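Skirwood: pillows and bedding, a picture set with notes

README, second version. Kept by Heledd Rowlands and Eirlys Phillips. 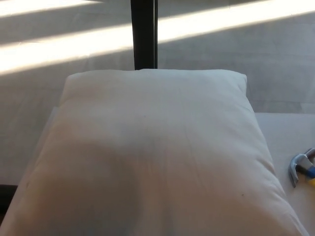 Skirwood is a collection of pictures and short written notes on pillows, cushions and the surfaces they get put down on. We started it because Eirlys wanted good pictures of plain white bedding for a pattern-drafting class and found that almost everything going was either a shop photo with the creases smoothed out or a bedroom so dressed up you could hardly find the pillow! We like creases. We like corners that don't match. If you do too, you're in the right place.

What's in it

There are 186 pictures in this version, and 177 of them have a note. The other nine are waiting for one of us to have a free evening, and they are in the folder called "unwritten" so you can skip them easily. Notes are plain text, one per picture, with the same name as the picture they belong to.

Most of the set is white or off-white. That was a choice we made early on and have stuck to, as pale cloth shows puffing, seams and shade so nicely, and it is also the hardest thing to describe well. A plain cover can look pinkish-grey in shadow and quite cool and bright a hand's width away. Please write down the colour of the cloth, then the colour it looks in the shaded part, on separate lines.

How a note is laid out

Shape: rectangle, square, bolster, other
Cover: colour, and the type of cloth if you can tell (write "cotton-like" if you're going by eye)
Corners: puffed, flat, tucked, uneven
Creases: where they are and which way they run
Marks: specks, stains, loose threads
Resting on: bed, padded platform, chair, floor, shelf
Nearby: anything else close to the pillow

The Marks line is the one people leave blank, and it's my favourite. Small dark specks count. Put down where they sit on the cover and leave it there, no guessing at lint or ink or biscuit.

The Nearby line takes anything at all. Hammers, mugs, books, a sock. Name the thing simply and give the colour of whatever part is showing, so a claw hammer with a bit of its handle in view would be "claw hammer, silver-grey head, blue grip".

Folders

skirwood/white
skirwood/coloured
skirwood/unwritten
skirwood/calado

The calado folder holds the 19 pictures with openwork or embroidered covers. Heledd wrote all of those notes and they are lovely, much longer than mine, with a stitch named wherever she was sure of it. They use two extra lines, Edging and Stitch.

Changes since the first version

"Resting on" used to be called "Base", which confused everyone.
"Puffy" and "puffed" are now both "puffed".
The Gorport and Arkley batches have been merged, and the old batch names are gone from the file names.
Added the calado folder in April.

Known gaps

Very few bolsters. Hardly any pillows seen from the side, so seams along the long edge are thin on the ground. Shadows are noted only where they change how the cloth looks, and we weren't very strict about that in the early notes.

Using it

Free for teaching, drawing, sewing, research or just looking. Please mention Skirwood by name if you publish something. If you spot a crease running the wrong way in a note, write to Eirlys and she'll fix it, usually the same evening.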